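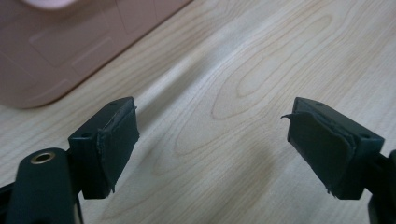
Page last changed: October

Visit report: Skastdale, Homard furniture works

The tour started in the table hall, building 4. Tops leave the sander pale and are checked by hand under side light before finishing. The reference table by the entrance has a light-colored wooden surface. Homard gives its line rate as 315 tops per shift. Finish is supplied by Gasano and goes on in two coats, with 31 minutes between them. Edge work was not running on Monday. Packing is in the next bay, next to the Tyagi hardware store. Visitors need closed shoes.

This site uses cookies. Accept / Settings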